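Sponges stored with linens, or separate?
Home Storage board, page 1 of 3

fimbridge_flat
Dec 12, 2019
I'm sorting out the hall closet and have one shelf left for cleaning stuff and bedding together. I bought a pack of 16 tan sponges in September and they're all over the place. Do you keep yours in with the sheets or somewhere else?

Prostelby50
Somewhere else. Under the sink in a lidded tub. Anything that touches dishes doesn't go near my pillowcases.

wojcik_m
They're new sponges. They haven't touched anything. Mine sit on the linen shelf and it's been fine for 6 years.

fimbridge_flat
Under the sink is damp here, so I'd like to avoid that. For now I'm using a gold box I already had.

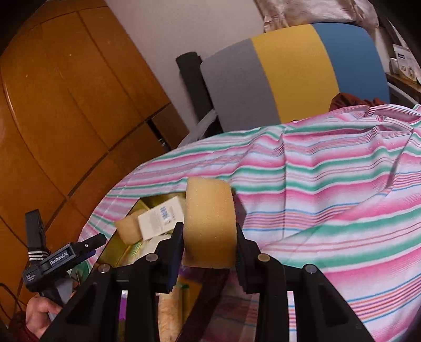 The striped sheet is the one that gives me trouble. It's a big one and I can't get it to fold flat, so it ends up draped over whatever is next to it — the box included. I could move the small carton out and keep the box for sponges only.

Prostelby50
I'd do that. Mixed boxes turn into junk boxes.

Ashraful Sikder
Disagree with Prostelby50. One mixed box is easier to carry from room to room than 3 separate ones. Put the sheet in its own pillowcase and it stops sliding around.

wojcik_m
Seconding the pillowcase. Fold the sheet in thirds the long way first, then roll it.

Prostelby50
Rolling leaves creases. Fold it over a hanger if you have the rail space.

fimbridge_flat
No rail in this closet. I'll try the pillowcase tonight and leave the box where it is. Does anyone know if the Vorier shelf dividers fit a 16 inch shelf?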